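木地板吱吱响，先别急着撬：一份给普通人的排查和修补办法

搬进这套老房子的第一个晚上，我半夜起来喝水，从卧室到厨房一共踩响了半栋楼。第二天楼下邻居在楼梯上碰见我，很客气地问我是不是睡得不太好。

后来我花了一个春天跟地板较劲，走了不少弯路，也把一块好端端的板子钻废了。下面写的是我现在会怎么做，顺序基本按照花钱从少到多排。实木地板和多层实木都适用，强化地板部分适用，瓷砖要是吱吱响，那您遇到的是别的问题。

先弄清楚是谁在叫

地板自己是不会出声的，出声的是两样东西在互相蹭。常见的有四种：板和板的企口在蹭，板和钉子在蹭，板和龙骨之间有空隙、踩下去再弹回来，还有就是踢脚线压得太紧，边上的板没地方伸缩，只好发牢骚。

找的办法很土。晚上安静的时候，关掉冰箱以外一切会响的东西（冰箱关了您会忘记开，我替您试过了），穿袜子慢慢走，脚跟先落地，再把重心往前挪。哪儿响了就贴一小段美纹纸。最好有个人趴在旁边听，因为站着的人总觉得声音是从脚底下来的，趴着的人会告诉您它其实在三块板以外。帮我趴着的是朋友Noémi Sipos，她听完站起来，说我家地板的音准比我好。

贴完一圈以后退到门口看看美纹纸的分布。沿着一条直线排开的，多半是龙骨的问题。零零散散的，多半是企口。全集中在墙边的，先去看踢脚线。要是贴得满屋都是，先坐下来喝杯茶，然后看一眼湿度计。

湿度这件事，先等一等

很多地板只在暖气季响，到了四月自己就闭嘴了。木头干了会缩，缩了就松，松了就响。如果您家是这种情况，买个加湿器比买一箱工具划算，也不用跪着。放在离墙远一点的地方，别对着地板喷。我见过有人为了“给地板补水”直接拿湿拖把拖，结果地板确实不响了，它鼓起来了。

第一招：粉

适合企口摩擦。材料是滑石粉，或者石墨粉。浅色地板请用滑石粉，石墨粉撒在浅色板缝里，效果像给地板画了眼线。

做法：把缝里的灰吸干净，撒一条粉，用软毛刷来回扫进去，铺一块旧毛巾，然后在上面踩。要踩得有耐心，左右晃着踩，让粉往下走。踩上几分钟，擦掉浮粉，再听。有效的话当场就能听出来，但通常管不了太久，半年左右得再来一次。我不嫌弃这一招，它便宜，而且做错了也就是地上有点白。

擦浮粉要用干布，擦两遍。滑石粉留在板面上会很滑，这个知识点我是坐在地上学会的。

第二招：松一松踢脚线

拿一张薄卡片，沿着踢脚线底下往里插。到处都插不进去，说明压死了。用宽一点的铲刀垫着木片，把踢脚线轻轻往上撬一点，撬出卡片能过的缝就行。木片一定要垫，不垫的话墙上会留下一排牙印，以后您每次吸尘都要看见它。

顺便看看地板和墙之间有没有留伸缩缝。装修的人有时候觉得留缝不好看，就把板子顶到了墙上。这种得把最边上那块修窄，活儿不难，但是要把踢脚线整条拆下来，挑个心情好的上午做。

第三招：螺丝

适合板和龙骨之间有空隙。到这一步就有点不可逆了，请先确认房子是您自己的。

动手之前必须搞清楚下面有什么。地暖、水管、电线，任何一样被您钻到，这篇文章就不够用了。有地暖的请直接跳到最后一节。没有地暖的，也要先查装修时的管线图，再用探测仪扫一遍。我用的是一台Momex，借来的，扫到什么都叫，后来发现是我拖鞋上有个金属扣。

找龙骨：看板面上原来的钉眼，连成线，那条线下面多半就是。没有钉眼的，用指节敲，空的地方声音发闷发散，有龙骨的地方声音短而实。
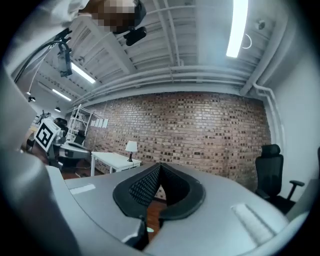

找准以后，先打引孔，再上螺丝。引孔要比螺丝细一点，这一步千万别省。我省过一次，硬木板从螺丝那里裂开，裂得很直，很漂亮。钻头上缠一圈胶带当深度标记，胶带碰到板面就停。螺丝头沉下去一点点，外面用同色的修补蜡填平，刮干净，拿布蹭亮。

修补蜡别只买一个颜色。红褐色的地板尤其麻烦，在店里看着一模一样，回家一填，像长了雀斑。买两支相近的，揉在一起调，先在床底下的板子上试。我用的Brustby那一盒有点偏红，混一点深棕就顺眼了。

一个响点，两颗螺丝通常够了，一左一右，稍微斜着打。打完一颗就踩一踩，不响了就收手。人拿着电钻的时候很容易觉得再来一颗更保险，这种想法要警惕，它就是我那块废板子的由来。

还有一种专门的断头螺丝，拧到深度以后螺丝头会自己断掉，留下的眼很小。要配专用的支架，贵一些，响点多的人家值得买一套。我在Werari的网店买的整套，到手发现说明书只有图，图上那个人一直在笑。

什么时候该找人

踩下去有明显的下陷，脚感发软，闻到霉味，或者板子边缘发黑，这些都别自己修。下面可能是受潮，也可能是龙骨烂了，从上面拧多少螺丝都是在往豆腐里钉钉子。有地暖的也一样，交给别人，让别人紧张。

找师傅的时候，先问他打算怎么查，再问价钱。我问过三家，第一家在电话里就说必须全拆，连我家住几楼都没问。最后来的是Bognár的师傅，在走廊里走了两趟，掀了一块板，加固了一段龙骨，收了1,380，走的时候还把我打歪的一颗螺丝取了出来，什么也没说。那种沉默我记了很久。

工具清单，按我实际用到的频率排：美纹纸，软毛刷，滑石粉，吸尘器，护膝，薄卡片，铲刀和木片，探测仪，电钻，螺丝，修补蜡。护膝我是修到一半才买的，请您一开始就买。

卧室到厨房那一路现在只剩衣柜门口的一块还会响，我留着没修。夜里有人去翻冰箱，我躺着就能听见。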